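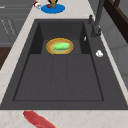
The sink cell as it loads, cucumber or courgette (the model list just says "veg_long") on its plate in the back well.

Arm stops short of the plate in the sink
posted 2021-03-15 by drainboard_dave

I look after one simulated kitchen cell, built in Komus, with a Nasier arm model bolted to the counter. The job is to lift the green veg off the round wooden plate and put it on the blue plate behind the sink. It manages the blue plate end beautifully. Going down into the back well, it stops above the veg, thinks, and gives up with error 1429. The front basin is fine. Same gripper, same speed. I have reinstalled everything twice, as one does.

Grevberg_fan
Have you tried turning the lighting down? Mine was much happier after that. Different robot, mind you, and it was a warehouse.

Oosthuizen_bench
Leave the lighting alone. 1429 on that arm is the planner saying every path hits something, and I'd bet on the sink's collision shape. When you import a sink, Komus likes to wrap it in one big convex lump, so the deep well gets filled in with invisible concrete. The shallow basin loses less depth, and you get away with it there.

Switch on the collision view and look. If there's a lid over the well, delete the shape and rebuild it from plain boxes: a floor, 4 walls, and separate pieces for the rim and that wide ledge on the right. Give the tap its own shape as well — it stands right beside the well and the wrist will find it sooner or later.

Then drop the safety margin from 4 to 2 for the well walls only. Save the cell under a new name before you touch anything. I have a folder from last July that explains why.

drainboard_dave
There was a lid. Rebuilt it with boxes and 1429 has gone. I now get 3005 when it lets go over the blue plate, so I'll start a new thread for that. Lighting unchanged.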